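Still waiting on the laundry

The pitch has been the same for years. A machine in the kitchen, a machine on the shop floor, you go put your feet up. So where is it?

Mostly inside computers, for now. Grallwood, a small firm that builds training software for home robots, let me sit in for an afternoon of practice runs. No hardware in the room I was in. Just screens, bad coffee and a very long list of chores.

Easy stuff first. Getting the gripper near a handle or a knob, fingers open, not bumping anything. Sounds like nothing. Try it when you can't feel your own hand.
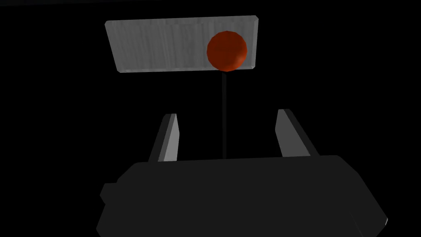

Fingers wide, with the red ball and its thin black rod ahead of the gripper. Simulated view.

The Grallwood crew run each chore 150 times before they trust a number. Their best one so far, a plain reach and grab, worked in nearly 40 of the first batch. Which they were pretty happy with. I was less so – I've got a toddler who does better with a spoon.

Then there's the clutter problem. A real home isn't a black void. It has tile, rugs, pictures on the wall, stuff sticking out where teh arm wants to go. The software rooms try to copy that, with mixed luck.
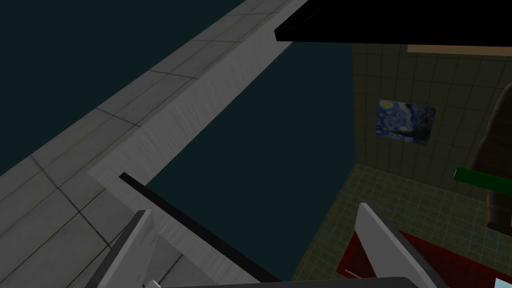 What the shops say

Mukex, which packs hardware for mail order, tried 2 arms on its line in April. One's still running. It moves boxes of the same size from the same spot and it's fine at that. Mixed bins, no. Kernholm went the other way and skipped arms completly, put the money into better carts.

Pillai sells a home unit on a waiting list. I asked for a demo, got 4 minutes of wiping a counter. Slow, a bit streaky. Good counter though.

Can they do chores yet? One chore, set up right, someone watching – sure. A whole house, no. I'm keeping the mop.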